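Home | Awards | Nominations | Committees | Help | Contact

Grotcombe Nomination Portal: User Guide
Section 4. Submitting a Nomination for the Wattimena Prize

This section explains how to enter, check, and submit a nomination for the Wattimena Prize in Computer Graphics Education. It applies to all nominations opened on or after 01/05/2020. Nominations for the Zedari Service Medal follow a separate procedure, described in Section 5.

4.1 Before you begin

You must hold an active member account. Have the following ready:

- the nominee's full name, current affiliation, and email address
- a nomination statement of no more than 400 words
- the names and email addresses of two endorsers

Note: Self-nominations are not accepted. Current members of the prize jury may neither nominate nor endorse.

4.2 Creating the nomination

1. Sign in and select Nominations from the top menu.
2. Select New Nomination, then choose Wattimena Prize from the list.
3. Enter the nominee's details. The affiliation should appear exactly as it would be printed in the program.
4. Paste the nomination statement into the text box. Formatting such as bold type and bullets will be removed.
5. Select Save Draft. The portal displays a reference number, which should be quoted in all correspondence.

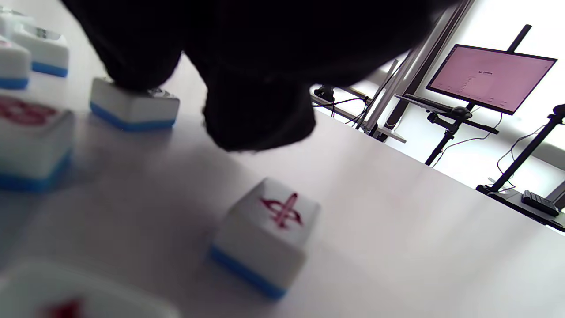
4.3 Adding endorsers

6. Open the saved draft and select the Endorsers tab.
7. Enter each endorser's name and email address, then select Send Request.
8. Confirm that the status beside each name reads Requested.

Each request link remains valid for 72 hours. An expired link may be renewed once from the same tab. Endorsers do not need a member account.

Caution: Changing an endorser's email address cancels any letter already uploaded by that person.

4.4 Final submission

9. When both endorsers show the status Received, select Review.
10. Read the summary page and correct any field marked in red.
11. Select Submit. A confirmation message is sent to the nominator only.

Caution: A submitted nomination cannot be edited. To withdraw one, write to the awards coordinator, Azlan Santoso, before the October deadline.

Nominations not selected are carried forward for one further cycle. Nominators will be invited to update the statement at that time.

Share this page | 0 comments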